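In Defense of Washing Up One Chopstick at a Time

By Chepkoech Mabula

We use cookies to remember your preferences and to improve our newsletter. Accept | Manage settings

My brother-in-law, Brian Rweyemamu, owns a dishwasher that cost him 990 dollars and connects to his phone. Every evening it sends him a message saying it has finished. I have never been so proud of finishing anything.

He would like me to get one too. My kitchen in Iltstead has space for it, if I give up the cupboard where I keep the lids that fit nothing, and he has raised the matter at every family dinner since August. His case is hygiene, water and time. Mine is chopsticks.

Put long wooden chopsticks in a machine and you find out what they think of it. They slide through the basket and jam the spray arm, or come out furry and gray, with the varnish gone from one end. I ruined a good pair this way at Brian's house and hid them in his recycling. He knows now.

A basin asks much less of you. Mine is cheap plastic, the color of weak custard, and it has outlived two kettles and a lease. The chopsticks go in and get rubbed down singly, thick end to thin, and then they go on a towel. It is slow. I think about my mother, or the gas bill, or whether the neighbor's dog is a bit deaf.

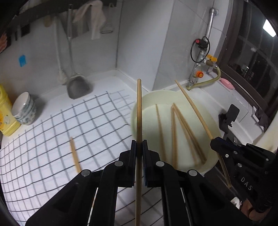

Page last changed: 25/03/2026

A round cream basin on white tile, a checkered towel spread out beside it, blue-patterned bowls stacked within reach: I could walk up to that counter and know what to do. One chopstick is already on the towel and there are others in the basin, and no phone needs to hear about any of it.

Brian says I am being sentimental about a chore. Probably – but he is the one who gave his dishwasher a name. I still do the pans badly, and he is welcome to those.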